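The Year I Stopped Buying Paint in a Hurry

I have painted the same hallway three times, and I'd like to tell you it was for fun. The first color was a gray that looked like a quiet morning on the card and like a dentist's waiting room on the wall. The second was a yellow I don't want to talk about. The third is still up, and I walk past it every day feeling quite pleased with myself, so this is partly a bragging piece and you've been warned.

What changed was that I slowed down. I moved to Flivwood in a winter when there wasn't much to do outside except shovel, and the house I bought had last been decorated by somebody who loved peach. Peach bedroom, peach bathroom, a peach ceiling in the kitchen (why the ceiling?). I had 2,888 dollars set aside for the whole place and a strong wish to be done by the holidays. So I drove to Rikport in December, stood in front of the paint cards for ten minutes, and came home with enough gray to cover a barge.

If you've never put gray on a north-facing wall, let me save you a weekend. North light is cool and a bit blue, and it goes looking for any blue hiding in your paint and drags it out. My warm, soft, friendly gray had plenty hiding in it. By four in the afternoon the hallway looked refrigerated. I hung a mirror. I bought a lamp with a cream shade. I told visitors it was "Scandinavian," and they nodded the way people nod at a bad haircut.

The yellow was me overcorrecting. Enough said!

Somewhere between the yellow and the third try I started reading about how people chose colors before there were cards with cute names on them, and I fell all the way in. House painters used to mix on the job and brush a patch right onto the plaster, then leave it and go do the windows. They'd come back after lunch and look again. The patch had a whole day of light on it before anybody made up their mind. I'd been giving my walls ten minutes under store tubes thirty miles from where the walls were.
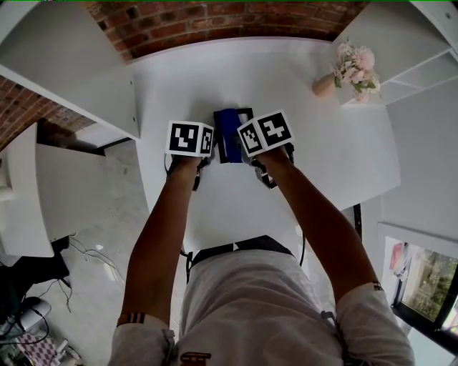

So now I start with what isn't going to change. Floors, brick, counters, the big ugly radiator you can't afford to move. Brick is the one people forget, and it's the bossiest thing in any room that has it. Put a large white table near a red brick wall and you'll see what I mean, because white beside red brick comes across as very crisp, and any blue nearby suddenly gets loud. I love that mix in a workroom. In a bedroom I'd want to turn it down a notch and pick a white with a little cream in it, something you could wake up to without squinting. Either one can be right, but you have to hold the sample up against the brick and not against the white trim, which makes everything look dingy.

My own brick is a chimney that runs up through the kitchen, and it's more orange than red. I spent a good part of last winter taping painted boards next to it. Boards are the best thing I've learned. You buy the smallest can they'll sell you, roll two coats onto a piece of stiff white board, leave a border bare around the edge, and then carry it from room to room like a tray of snacks. I've propped them behind the toaster. I've propped them in the bathtub. One lived on the stairs so long that I dusted it.

You do want two coats, by the way. I tried to get away with one and ended up choosing a green that was half paint and half board showing through. Lovely green. Couldn't be bought anywhere.

The other thing I do is look at night. I know we all picture our rooms at eleven in the morning with the sun streaming in, but I work days, and most of the hours I spend in my living room are after dark with a lamp on. A color called Flonov that I'd been mooning over for weeks (a sort of dusty sage, very calm by the window) turned the shade of canned peas under my reading lamp. I switched bulbs, and the peas got a little fresher, but they were still peas. Off it went to the closet with the yellow.

And what about finish? I used to think shiny or flat was just a question of wiping off fingerprints. Then I painted the bathroom in a satin and found out my walls have more bumps than a back road. Every old patch and nail hole threw its own tiny shadow. Flat paint forgives all of that, and I use it everywhere I can get away with it now, even though my sister-in-law thinks I'm asking for trouble near the stove. She may be right. There's a spaghetti incident on record.

The hallway, since you've been patient, is a pinkish brown called Ahmadpour. On the card it looks like a Band-Aid. I nearly didn't try it. But I'd painted the board already, and I leaned it by the coat hooks on a gloomy afternoon and forgot it was there, and when I came in from the driveway I thought, oh, that corner looks warm. I left it up for two more weeks to be sure. It looked good in snow light and good under the bulb, and it made the old oak floor look as if it had been polished, when I can promise you it had not.

I still have the kitchen ceiling to do. There are boards stuck up there with painter's tape as I write, and one fell into the sink last night and scared me half to death. I'm leaning toward the cream.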